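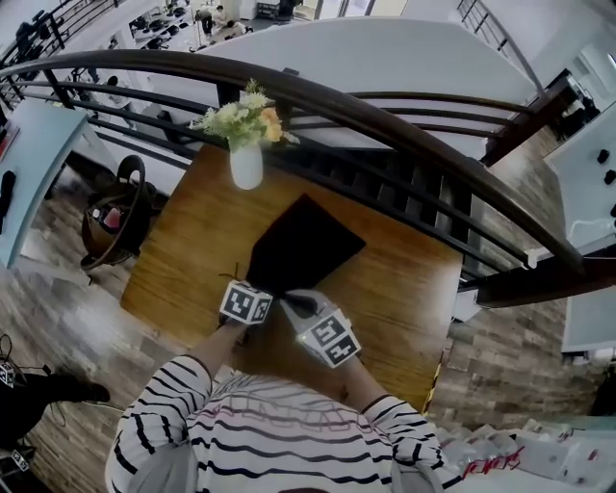

Clearing the kitchen table (and what I found underneath)

Feb 13, 2022

Hello again from a very sticky Sumville! I promised last time that I'd write about my January project, which was getting the household paperwork under control, and quite a few of you wrote back to say you were in the same boat. So, a progress report.

For those who are new, our kitchen table had become the place where everything landed. School notes, rates notices, a warranty for a toaster we gave away, the lot. We were eating dinner on our laps in front of the cricket, which was fun for a week and then my neck started to complain. My neighbour Kyung-hwa Sun came over for a cuppa, couldn't find anywhere to put it down, and very kindly said nothing at all. That was what did it for me.

I started with a big cardboard box and swept the whole pile in. I know the tidy-up books tell you to sort as you go, but I get stuck reading old birthday cards and then it's four in the afternoon. Box first, sort later. I did it in the evenings with the radio on, 40 minutes at a time, and stopped when the timer went even if I was mid-envelope. It took me most of the month and I got through around 700 bits of paper (my estimate, going by the height of the recycling stack, so don't hold me to it).

What I kept went into a concertina file with plain labels: House, Car, Health, School, Tax. I tried fancier categories and couldn't remember any of them. "Correspondence, Pending" lasted two days. Anything that didn't fit a label had to earn its place, and most of it went straight in the yellow-lid bin. The instruction manuals were the biggest surprise — nearly all of mine could be found online, so out they went, except the one for the oven because I will never understand that clock.

The nicest part was the stuff I'd forgotten. A recipe for lime pickle in Asanka Wijesinghe's handwriting, which he gave me when we both worked at the library and which I'd been telling people for years I'd lost. (Asanka, if you're reading, sorry, and I'm making it next weekend!) A swimming certificate of my son's. A postcard from my aunt in Tasmania complaining about the wind. Those have gone into a shoebox, and I've told myself I'm allowed one shoebox and no more. We'll see.

Now for keeping it that way, which is where I usually come undone. My rule at the moment is that mail gets opened standing up, next to the bin, before I've put my keys down. Bills get paid that night or they go in the front pocket of the file. So far I've slipped up twice, both times after netball. I've also put a vase where the pile used to start, and it does work a bit like a guard dog.

Wolfram Kramer emailed to ask whether I scan things. I do a few, mainly receipts for anything that cost more than 100 dollars, and I give them boring names with the year at the front so they line up by themselves. I don't scan the rest. I had a go at scanning everything once and ended up with the same mess, only on the computer.

Next time I'll be tackling the cupboard under the stairs, so wish me luck. If you've got a good way of storing wrapping paper, please hit reply and tell me, as mine is all over the place and one roll has been chewed by the dog.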